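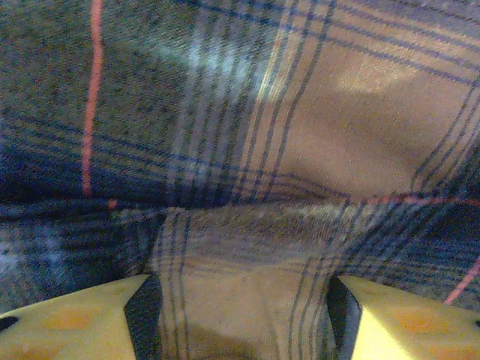
Progress report, third period: phone and tablet help for Erelero branch libraries
Prepared for the Szekeres Fund, attention Hendrik Mkhize

Dear Hendrik,

You asked for the report to be shorter than the last one and to have fewer screenshots in it. There are no screenshots. I can't promise much on the other point.

Where we are

The job you are paying for is a set of plain instructions, printed and online, that help people make video calls, share photos and manage their contacts on whatever phone or tablet they happen to own. At the end of the last period we had drafts. We now have 16 finished guides, all of them on the Leline site and all of them in the racks at the branches. The most popular by a long way is "Adding someone to your contacts when you only have their email address." The least popular is "Understanding your notification settings," which took me the longest to write and which I still think is very good.

We printed 600 copies in the first run and the branches have handed out 383. The rest are in a cabinet at the main library, apart from a stack at the east branch that was used to level a table. I've asked for those back. The table has been mentioned to the person who deals with tables.

What changed, and why the schedule moved

In April the calling app that most of our readers use moved its search button from the top of the screen to the bottom. A week later it moved it back, but made it a different shape. Four guides had to be rewritten twice. The second rewrite was mostly a matter of finding the first version, which I had thrown away in a fit of tidiness.

We have since changed how we write the steps. The old guides said things like "tap the small blue icon in the upper right corner." The new ones say what the button is called, if it has a name, and what you should see once you've tapped it. If you don't see that, the guide sends you to a short box at the end titled "My screen is different." Readers go to that box first. Hường Quách tested a version with the box moved to the front page, and people stopped reading after it, satisfied, without having done anything. We put it back at the end.

The contact guide also had a real mistake in it, and I'd rather you heard it from me. Step five told people to press and hold on a name until a menu appeared. On one common tablet, press and hold starts a voice message. Several people sent the inside of the east branch reading room to their relatives. One relative sent a reply, and I'm told it was quite supportive. The step was fixed the same day online, and the printed copies have a sticker over it. Putting on 200 stickers takes an afternoon if two people are doing it and they both care about straight edges, so we did it with one person who didn't.

Drop-in hours

Drop-in help runs every Friday at three branches. Attendance is steady, apart from the week the clocks changed, when everyone came either early or to the wrong branch. Most visits are short. The questions we hear most often are:

How do I get my contacts off my old phone and onto this one?
Why do I have the same person in here five times?
How do I make a call without the camera on?
How do I turn the camera on?
What is my password?

We have no guide for the last one and I don't see how we could write it. We do have a half-page on how to reset a password and where to write down the new one, with a note about not taping it to the device. Hường says the note has had no effect she can measure. She has started recommending an address book kept at home, in a drawer, under some other letter than P.

The duplicate contacts question has turned into the biggest piece of work this period. Phones collect names from email, from the SIM card, from calling apps and from anyone who ever sent a group message, and then they offer to "merge" them. The merge button works well if every entry is spelled the same way. If you have filed your daughter under her name, her nickname and "NEW NUMBER USE THIS," it gives up. Our new guide has people clean up by hand, ten names at a sitting, deleting nothing until the end. It is slow and a little boring, and people seem to like it very much. One man came back three weeks in a row to finish the letter M.

The Pivura tool

Your last letter asked about the Pivura checker, the software we bought a license for with the equipment money. It is supposed to warn us when an app changes its menus, so that we can update a guide before readers notice. So far it has warned us eleven times about changes that had not happened and kept quiet about the search button. The support desk told me this was a settings issue. I sent them our settings. They told me those were the right settings.

We're keeping it through the end of the license because it's paid for, and because the reports do remind someone to open the app and look. Opening the app and looking has turned up every real change we've caught. I am not asking for money to renew it. If the fund would like to hear from Pivura directly, I can forward the correspondence, but you should set aside an evening.

Translations

Three guides are now in Vietnamese and two more are in review. Hường did the first drafts and then had them read by people who don't work with software, and that was where the trouble showed up. The phone's own menus are translated in odd places and left in English in others, so a faithful translation of our guide sent readers hunting for words that weren't on the screen. The versions we settled on give the button name exactly as the phone shows it, in whichever language that is, with a plain explanation after it in Vietnamese. It looks untidy on the page. It also works, and two of the English guides are going to borrow the layout.

Spanish is behind. The translator we had lined up took a full-time job, for which we congratulated her through our teeth. A replacement starts next month, and I expect the first two guides by the end of the coming period.

Money

We're under on printing and over on travel between branches. The printing came in low because we went to black and white after the readers we asked told us that color made no difference to them. Travel is over because the east branch elevator was out for most of the period and the equipment had to go up in several trips, on days when we'd planned one. I'd like your permission to move the printing savings across to cover it. The form for this is attached. It asks for the reason in no more than forty words, and I used all of them on the elevator.

The tablets we bought for the drop-in sessions are all accounted for. One has a cracked corner and still works. One has been set to Portuguese by persons unknown and we are getting it back gradually.

Next period

We plan to finish the duplicate contacts guide in large print, bring out the Spanish guides, and add a short one on blocking calls from strangers, which people have been asking for since we opened. I also want to go back over the oldest guides and check every step on an actual phone, including mine, which is so old that the calling app now greets it with a warning.

There is one thing I'd like to talk over on the phone before you write back. The branches have asked whether drop-in hours could run twice a week. Staff would be willing, but the current grant doesn't stretch that far, and I'd sooner do one day properly than two with whoever's free. If there is any chance of a small extension, the branch managers can send you their own figures. They've offered to, several times.

I'm at my desk most mornings. Please call the office line. My video calling is being tested on and I can't say for certain who would pick up.

With thanks, as ever, for your patience and your quick replies.

Attached: budget transfer form, list of finished guides, letter from the east branch about the table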